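Home About House Diary Garden Archive Search

The chair goes back under the desk

Mar 9, 2025

I have been putting off writing about the back room for most of the winter, partly out of embarrassment and partly because every time I sat down to do it I had to move three coats and a box of Christmas ribbon off the chair first. Those of you who have been reading since we moved to Cillport will remember that the apartment is 825 square feet, every bit of it spoken for, and that the back room is supposed to be my office, the guest room and the place where the ironing happens. For a while it managed to be all three. Then in the fall it slid into being a corridor with a desk in it.

The desk itself I still love. It came from Josar when they were clearing out their old showroom, a plain white thing with metal legs that they called the Gekham, and I paid 200 dollars for it and carried the top up the stairs myself (never again, my shoulders remember it). The trouble was always the chair. I had a huge padded one, the kind with a high back and a wide star of wheels underneath, and it simply would not go under the desk. So it lived out in the middle of the floor, and of course a chair in the middle of a floor fills up with laundry overnight. I would walk around it with my tea in the morning and around it again in the evening, and I honestly think I had stopped seeing it.

So last month I decided to get a smaller chair and start putting it away at the end of the day, like a grown-up. I went over to Kocabaş, the secondhand office place behind the train station, which I had passed for years without going in. What a place! Rows and rows of chairs, some of them lovely and some very tired, and you are allowed to sit in every one. I must have spent the whole morning scooting up and down the aisles. There was one beautiful chair with a card on it saying it had cost 2,000 dollars new, and I sat in it for a long time out of curiosity. It was very comfortable. It was also enormous, so I patted it and moved on.
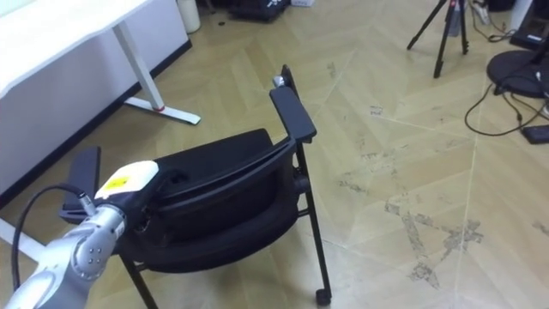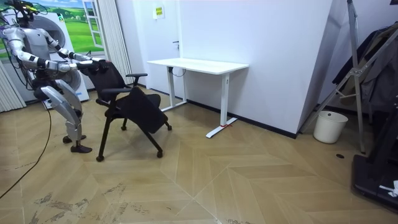
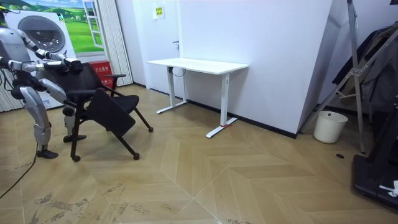

A black chair with armrests, every time.

What I wanted, once I had sat in enough of them, was something light that I could move without having to brace myself, and I had made a little list on the back of an envelope: arms low enough to clear the desk, a back that lets some air through, and legs that don't stick out and catch my toes. I did well on the first two. The third took more thought, because the slim ones tend to stand on four thin legs that splay outward, like the chair in the last photo, with a small caster at the end, and I have wood floors. Small casters on wood made me nervous. The woman at the counter let me roll one back and forth across her own floorboards until I was satisfied, and then I turned it over to check the wheels for grit, which she seemed to find perfectly normal.

Moving it is the part I had to learn. My habit with the old chair was to grab one arm and drag, and it would swing around and bang into the desk leg – there is a row of little gray dents I'm not proud of. With the new one I hold the top of the back with one hand and an armrest with the other, and steer. It goes where I want it to, even on the corner where the boards dip. Before it goes in I pick up whatever is on the floor, mostly the charger cord, and I turn the chair so it faces the desk squarely. Then in it slides.

I bought a rug for that corner as well, and I'm in two minds about it. It's pretty, but the wheels don't care for the fringe, so for now it is rolled up behind the door waiting for me to decide. If anyone has a flat rug they love under a desk, please do tell me in the comments, I'd be so grateful.

The big chair has gone to my neighbor downstairs, who has the space for it and a cat who took to it immediately. The coats are on hooks. The ribbon is still in its box, but the box is on a shelf now, next to 2,000 buttons I inherited from my aunt (she kept a tally on the lid) and really do mean to sort by color. My sister is coming to stay in April, so the next job is the sofa bed, which squeaks, and which I am going to look at tomorrow with a can of oil and a flashlight.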